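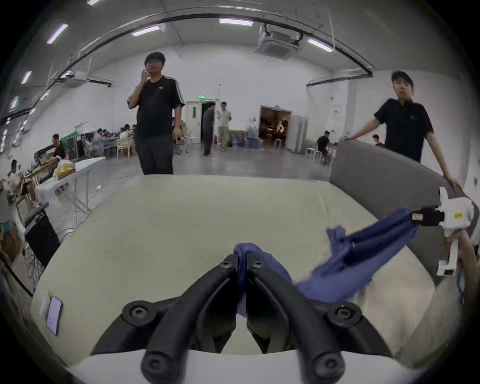
# Kit 20 pair, bed cell - pre-shift check

Dasel hall, 2024-06-07

Same order as always: jaws, bodies, labels, then the cell itself. I tick as I go and grumble in the comments, so if you only want the verdict, scroll down to the open items. Cycle counter read 3135 when I started (left and right agreed, hooray).

## 1. Jaws and linkages

- [x] Pivot bolts snug, both sides of each gripper
- [x] Side screws on the linkages, no wobble
- [x] Fingers meet at the tips when closed slowly
- [ ] Ridged pads clean all the way down

**Comment:** The pads are my one complaint here. Lint packs down between the ridges and you don't see it until you tilt the finger toward the light. I went over the right-hand gripper with a dry toothbrush and got a surprising little heap out of it. The left one got the toothbrush too, but one pad still feels slick at the tip, so I'm leaving the box open until I've had a proper go with the pad cleaner.

Please don't use the Rollach spray on them. It's lovely on the bodies and it makes rubbery things greasy for days!

One bolt on the left linkage took maybe an eighth of a turn. I put a fresh paint mark across it on the inner face, so if the two halves of the line don't match next time, somebody shout.
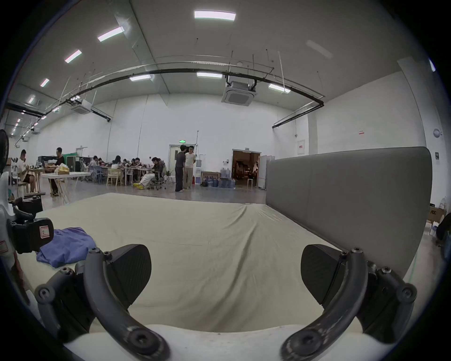
Then I do the slow pinch, which I like to do with actual cloth in the jaws and no test block. Grab a fold, pull up, hold, let go, and do it again with a thinner fold. Single layers are where a tired linkage gives itself away. I did 20 pinches per gripper and had no slips that I'd call slips - one corner crept a bit on the left, and I'm blaming that slick pad.

## 2. Bodies, lights and labels

- [x] Green lights on, left and right
- [x] Face plates flat, no screw standing proud
- [x] Side ports free of fluff
- [x] Kit number and side readable on both
- [x] Handles tight, no creak when squeezed

**Comment:** Battery showed 98 on the right and a hair less on the left, fine for a morning. Do look at the side label before you pick one up. I've put the right one in my left hand more than once, and the first clue is always that my wrist feels wrong.

I wiped both bodies with a barely damp cloth, keeping well away from the little holes on the face plate. The yellow labels are holding up. If a corner starts to lift, replace the whole thing and skip the tape.

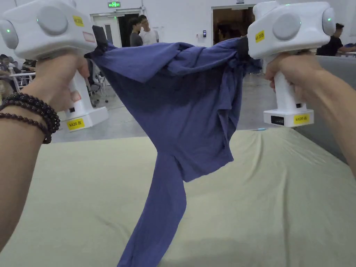
*Kit 20, both sides, two-handed hold check with a garment.*

## 3. Work surface

- [x] Cover pulled straight enough that the jaws don't snag it
- [x] Nothing hard lying where the fingers come down
- [ ] Cover fixed at the corners

**Comment:** The cover creeps. I pull it flat, do a few drags across it, and the creases are back. They don't bother the jaws much until somebody goes for a low grab and comes up with the garment AND the cover. The Tanoli corner clips are on order (part 422, the wide ones), so that box stays empty for now.

Phones and pens off the bed before a run, please. Mine included.

## 4. Floor and surroundings

- [x] Cables routed away from where the operator stands
- [x] Room to step back with both arms out
- [x] Doorways clear

**Comment:** Walk it once with your arms raised and both grippers on before you tick anything in this section. You take up a lot more space that way than you think, and your eyes are on the cloth.
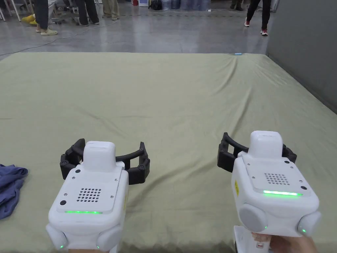
A reply on the Kosusia copy of this list asks for the jaw check to be repeated at the lunch swap, jaws wide open and then fully closed, and says their own left gripper passed at the start of a shift and was dropping hems by noon. Fair enough, I've added it below.

## Open items

- [ ] Left gripper: deep clean the slick pad, swap it if it still creeps
- [ ] Fit the corner clips when they arrive
- [ ] Midday jaw check, fully open and fully closed, both sides
- [ ] Look at the paint mark on the left linkage bolt

Kit is OK to use in the meantime. Go easy on single layers with the left.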